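Sensory Panelist (Part-Time), Packaged Foods

Clamov Food Testing, Clurdale site
Reference: 1733
Posted: 28 April 2021

Clamov Food Testing is recruiting external panelists for its descriptive sensory panel at Clurdale. The panel evaluates packaged foods for flavor, odor, texture and aftertaste on behalf of manufacturers and retailers. Current work covers soups, cooked grains, fruit preparations and dairy alternatives. No background in food science is required. Training is given on site and is paid at the same rate as panel sessions.

Duties

Panelists attend scheduled sessions and assess coded samples in individual booths. Each sample is scored on unstructured line scales using a tablet. Panelists also take part in vocabulary sessions, in which the group agrees on terms, definitions and reference standards for a product category. A typical session lasts 2 hours, including rest intervals. Samples are expectorated unless the protocol states otherwise.

Scores are reviewed after each project for repeatability and agreement with the group. Panelists receive an individual report and may be asked to attend refresher training on specific attributes. Persistent difficulty with one attribute does not end the appointment, but it may limit the projects to which a panelist is assigned.

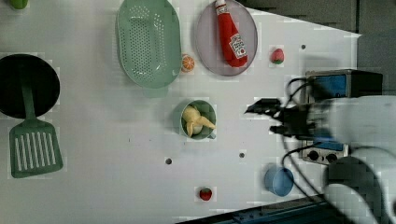

Sessions are held on weekday mornings. Panelists must be able to attend at least two sessions per week during active projects and should expect gaps between projects. The site closes for the second half of December. Hours are not guaranteed.

Requirements

Applicants must be 18 or older and legally authorized to work. They must be able to read and follow written instructions in English and to describe what they perceive in plain terms. Applicants should have no food allergies or intolerances that would prevent them from tasting wheat, milk, soy, egg or tree nuts. Those with a single allergy may apply for the restricted panel and should say so on the form.

Normal senses of taste and smell are required and will be tested. Smokers may apply but must not smoke for one hour before a session. Perfume, scented hand cream and strongly flavored food or drink are not permitted during the same period. Dentures are acceptable for flavor work; they may exclude a panelist from some texture projects.

Employees of food manufacturers, and members of their households, are not eligible.

Selection

Selection has three stages. The first is a written questionnaire on diet, health and availability. The second is a screening session of about 40 minutes at Clurdale, consisting of basic taste recognition, odor identification and a series of triangle tests. The third is a group interview with Soudabeh Moradi, panel leader, and Přemysl Zeman, sensory analyst. Applicants who have a cold or nasal congestion on the day of screening should call to reschedule. Screening results cannot be adjusted afterward.

Successful applicants begin a training program covering scale use, reference standards and common taints. Appointment to the panel is confirmed on completion of the program. Applicants who pass screening when no place is open are held on a reserve list for one year.

Pay and conditions

Training and panel sessions are paid hourly, with a minimum payment for any session canceled on the day. Rates are listed on the application form. Travel is not reimbursed. Free parking is available behind the Mikuš building, and the Sarkley bus stops at the main gate. The booths and training room are on the ground floor and have step-free access.

Panelists sign a confidentiality agreement. Products, clients and results may not be discussed outside the site. Health information supplied on the questionnaire is seen only by the panel leader and the site nurse.

How to apply

Request a questionnaire from Minttu Toivonen in the recruitment office, extension 549, quoting the reference number. Completed forms may be returned by mail or left at reception in a sealed envelope. Résumés are not needed and will not be reviewed. Previous applicants may reapply if at least six months have passed since their last screening.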